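December
By Yolanda Abernathy

I have spent the better part of my evenings lately with the Brenance practice package from Grevex, the one that lets you run a robot around a simulated room before you ever let it loose in a real one, and I find I have grown fond of it in a way I didn't expect to be fond of software. It costs $534 for a year, with 60 practice rooms included, and I'd like to make the case that small shops like mine should buy it, grumbles and all.

My first grumble was that the rooms are plain. I started with a tiled one, and when the view is turned to the wall you get pale tile, white grout and not a thing else - my sister thought I was redoing the bathroom!

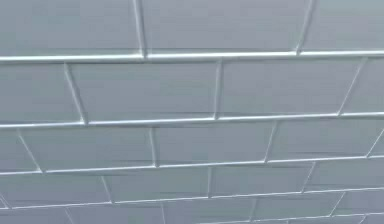 Ankit Dixit wrote to me that plain rooms teach plain habits, and that he'd sooner spend the money on a secondhand arm and let it bump into real things.

I do see his point, and I've bumped into plenty of real things myself. But a bump in my shop means parts and a long wait, and a bump in Brenance means I press reset and go refill my coffee. I tried 7 layouts before I settled on one I liked, and I would never have had the patience to haul things across an actual floor that many times (my back wouldn't have had it either). The lighting controls could be friendlier, and the red can in my room never did look to me like it was sitting on the floor properly, so I do hope Grevex keeps working on that.
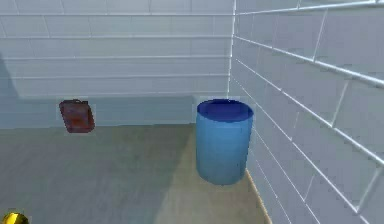 The tiled practice room in Brenance, with the blue barrel and the red can.

I've renewed for another year, and Ankit is welcome to come over and try it any evening after 7.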